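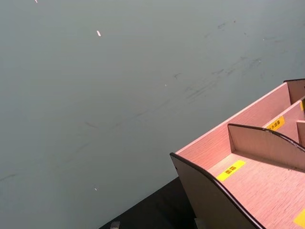 The slotted model with its yellow room labels, seen from above.

Lecomte makes room models for builders and training centers. The shop sits behind the rail yard in Sturkau, and I went there in January with a small group from our trade school. We had asked to see how the assembly side works now that robots do part of it.

Huguette Desjardins met us at the side door at 8:30. She runs assembly and has been with the firm since it was four people and a band saw. We signed in, got safety glasses, and went straight to the benches.

The model out that morning was a floor plan with curved walls. The panels are thin and have a wood grain. They slot together into open-topped rooms, and each room gets a yellow label. The labels are in Chinese on this one. Two characters on the floor of one compartment mark the washing area, and the label in the compartment behind it includes the character for water. The curved walls have a dark strip along the top edge.

Desjardins said the curves are the slow part. A straight panel drops into its slots from above and a robot arm handles that well. A curved one has to go in at both ends together, and the arm often stops and asks for help. A light comes on and whoever is closest walks over, seats the panel by hand, and presses a button to continue.

The arms came from a supplier called Zultorum. The software that plans the order of the panels is Suvach, and the staff use that name for the whole system. "Suvach is waiting" was something we heard several times before lunch.

Last year the shop shipped nearly 4,000 models. The year before the arms went in, it was 3,000. Headcount in assembly has stayed the same, but the jobs have moved. Three people who used to build all day now check parts, fix stops, and set up the next job. Brock Nguyen is one of them. He told us his wrists hurt less and that he is more tired at the end of the day, mostly from switching between stations. He used to finish a model and put it on the shelf himself. Now he may touch a piece of it for ten seconds.

He also keeps the stop log. It had 1,382 entries when he showed it to us. He reads through it with Desjardins every other week, and they pick one cause to work on. The last one was slots cut too tight on damp days.

One of our students asked whether new hires still learn to build by hand. They do, for the first two months. Nguyen thinks it should be longer. Desjardins would like that too but has orders to fill.

We finished in the packing room, where everything is still done by hand, and were back on the bus by noon. Groups of up to eight can visit in the mornings. Wear closed shoes and call the office ahead of time.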